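Home
News
Gear
Letters
About
Search

Skelia hand-held gripper kit goes on sale to regular people

Posted May 13, 2025 in Gear
Filed under: grippers, training data, home robots

If you've been reading for a while you know I've been whining about this one since last summer. Varkeseo has finally put the Skelia kit up for anybody to buy! Until now you had to be a lab or a company with a purchasing department, and you had to fill out a form, and then you had to wait for somebody to call you back (they did not call me back). Now there's a regular page with a regular cart and it takes a regular credit card.

The price is $703 for a pair of grippers, the charging dock, cables, a spare set of finger tips and a year of the upload service. A single gripper can be ordered too, but you have to dig for it on the page and I wouldn't bother. Pretty much everything I'd want to teach a robot to do around a house takes both hands.

For anyone new, the idea is that you hold the grippers and do your chores with them, squeezing the trigger to close the fingers, and the recordings go toward teaching a robot arm with the same kind of fingers to do those chores. There's no arm in the box. People write in every time to ask me that. If you want the arm it's a separate purchase, it's a lot more money, and the lead time was still listed as July when I looked this morning.

I've had a loaner pair since the early program and most of what I've done with it is laundry and beds. Cloth is where I'd start if you're thinking of buying. A cup is a cup and it sits there while you make up your mind, but a sheet moves every time you touch it, and you learn very fast how close you need to come in and how hard you need to squeeze to get one layer instead of three. The fingers on this version are a little softer at the tips than the old ones and I find they hold onto a thin edge much better. I used to lose the corner about every other try.

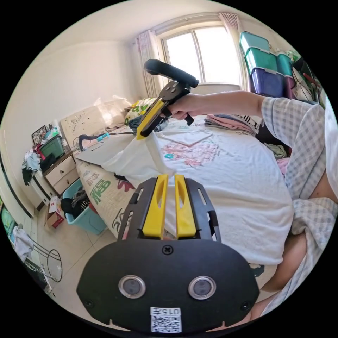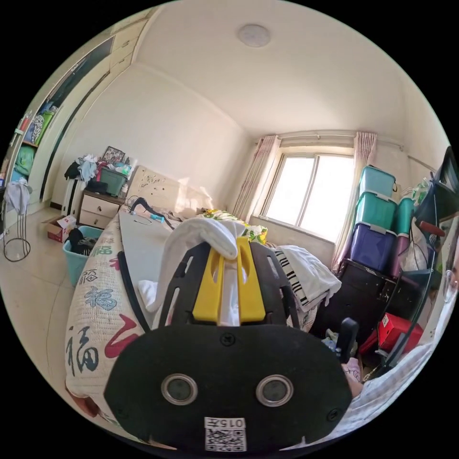
What surprised me most was how tired my trigger finger got. The spring is stiff! Nanami Tamura, the product lead at Varkeseo, told me on the phone that they went back and forth on it and ended up keeping it firm so people wouldn't close the fingers by accident between tasks. She also said a lighter spring is coming as a free swap for anyone who asks. I asked. I'll let you know when it shows up.

I also wanted to know who she thought would buy this thing, now that it's out in the open. She said they expect a lot of small workshops and school robotics clubs, plus people who want to earn something by recording at home. That second group is the part I have more questions about, so let me get into it a bit.

The earning side runs through Terumard, which is a separate service you sign up for after you've got your kit. They post task lists (fold a towel, put away groceries, clear a desk, that kind of stuff) and you get paid for each recording that passes their check. I did 19 recordings in one evening and all but 2 passed. The failed ones came back with a note saying my hand had wandered out of range, which was fair, I was trying to scratch my nose. Pay depends on the task. Cloth pays better than picking up solid things, and long tasks pay better than short ones, but the rates move around and I'm not going to print them here only to have them be wrong by next week.

Would I buy the kit just to make money on it? No. You'd need to do some 2000 recordings at the rates I saw before the thing paid for itself, and that's a whole lot of towels. If you were going to buy one anyway for your own project, sure, sign up and let it chip away at the cost.

Setup is easier than it used to be. You charge both grippers, hold them up next to each other until the app says they're matched, and then walk around the room slowly for a minute so they can get their bearings. Bright windows used to mess this up badly on the old version. I haven't had trouble with it this time, even in the afternoon with the curtains open, but I did have to redo the walk once after I moved a chair.

The app is still the weak spot. It logged me out in the middle of a session and I lost the last few minutes. The button for throwing out a bad take is right next to the button for saving a good one, and they're the same gray. I've complained about this before and I'm complaining again. Tamura said there's an update on the way that moves them apart, no date.

A privacy thing, too. These record video of your home, and the upload service keeps the full picture by default. There's a setting that blurs faces and screens before anything goes out, and it's under Account and then Sharing, which is a dumb place for it. Turn it on before your first session. I'd also go through the room and put away mail and prescriptions, anything with your name on it.

Where to get it: straight from Varkeseo, or from Rowlands if you want to handle one before you pay. The Rowlands store near me has a demo pair chained to a counter with a bin of dish towels next to it, and the guy there let me play with it as long as I wanted. Same price in both places. Rowlands takes returns on opened boxes and Varkeseo only takes them sealed, so I know which one I'd pick.

The spare finger tips are sold by the set and they do wear out, mine are getting shiny on the inside edge already. They only come in the one size for now. If you have small hands, try the handle before you order. My sister found the trigger too far forward and gave up after one pillowcase.

I've got the loaner for a few more weeks and I'm planning to try it on dishes next, and maybe the junk drawer if I'm feeling brave. Send me your questions, especially if you've already ordered one. I'd love to hear from somebody using it in a classroom.

Comments are open until the weekend
Share this post
Older: Dock chargers that don't buzz
Newer: none yet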